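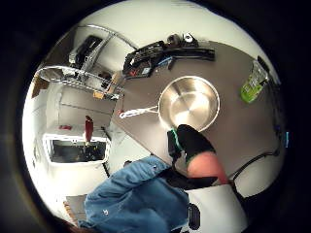 How much can a home-built robot arm lift if you make most of it yourself? Ours is good for 454 grams at full stretch, and a fair bit more with the elbow tucked in.

That figure comes from hanging bags of rice off the wrist until the shoulder motor started to sag, then backing off. It's fine for a bottle and for a small pan if you grip it near the middle. Grip the same pan by the end of its handle and it tips the whole wrist over.

For anyone new, I'm building a kitchen helper arm in the shared workshop at Skiramside with Innes Moffat and Fiona Carnegie. Innes does the electronics, Fiona does the software and I do most of the mechanical side. I'll put the notes here as I get time.

We called it Wiltdale, after the street Innes grew up on. The name is on the base in paint pen and it's already rubbing off.

The first gripper was two flat fingers with rubber glued on. It held cardboard boxes well and nothing else. Anything round rolled out as soon as the wrist turned.

Second one has a V cut into each finger and a softer pad. I cut the pads from a bath mat. They need replacing quite often but the mat was cheap and there's plenty left.
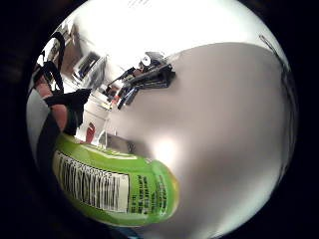 Bottles are harder than I expected. The pads grip the plastic well enough, but squeeze too hard and the sides give, the grip changes shape and the bottle swings round. So we had to limit the motor current on the close.

Innes put in a small current sensor and a cut-off. It stops closing when the reading climbs past a set value. We found the value by trying it full, half full and empty, and it's a compromise between the three.

A full bottle and an empty one want different settings. Fiona would like the arm to work that out by lifting a little and checking the load. I'd like to get the elbow to stop squeaking first.

On the squeak: it's the printed bushing. Grease helped for an evening. I've ordered a pair of proper bearings and will redraw the joint around them. If you're copying this arm, start with bearings.

Total spent on motors so far is £200, all second hand. The aluminium was offcuts. The printed parts don't weigh much, but I've reprinted the upper arm so many times that I stopped adding it up.

Someone asked about the power supply. It's an old bench unit. It does the job with one joint moving and complains when three start together, so Fiona staggers them slightly in software. You can hear it, a sort of one-two-three when it sets off. 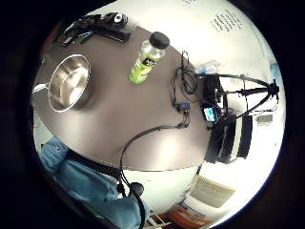

We teach it by doing the task ourselves first. One of us picks the thing up by hand and records how the hand moves, and that gives Fiona a path to start from. It beats typing in joint angles, which is how we spent most of August.

The recordings need tidying. People fidget. They reach for a handle, change their minds, scratch an ear and reach again, and the arm would copy the lot if you let it. Fiona trims each one by eye at the moment.

We've kept to a short list of things to pick up: frying pan, small saucepan, green bottle. Shiny metal is awkward for the camera on the arm. It sees the reflections move and thinks the pan has moved.

Two things helped with that. One was turning off the lamp directly over the bench. The other was telling the software to look for the rim and ignore the inside of the pan completely.

Best run so far is 26 good lifts before a drop. The drop was my fault, I'd left a finger screw loose and it backed out. Thread lock on all of them now.

Cables are the next job. At the moment they run down the outside of the arm and catch on the elbow if it folds past a right angle. I want to bring them through the middle of the joint, which means a bigger hole, which means a new elbow. I'm redrawing it anyway for the bearings.

For hand recordings we use a glove with a cube fixed to the back. The cube has black and white squares printed on it so that a camera can work out which way the hand is turned. The printing has to be flat. A crease across a square and it loses the angle.

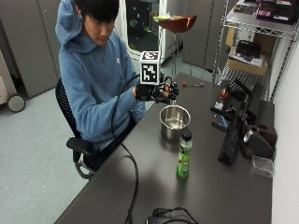 Lindalva Magalhães asks whether the cube gets in the way when you reach under a handle, and whether a flat marker on the wrist would do instead.

It can knock against things if you go in low, so we come in from above where we can. We did try a flat marker. It works while it faces the camera and you lose it when the wrist rolls, and picking up a pan is mostly wrist roll. Worth another go with a second camera.

Angus Skinner wanted to know what glue we use on the pads. Contact adhesive, the ordinary tin from Menzies in Natlow. Roughen both faces, leave it until it's tacky, press, and clamp it overnight. Superglue went brittle and the pads peeled off at the corners.

I'll post the elbow drawing once the bearings are here and I've measured them.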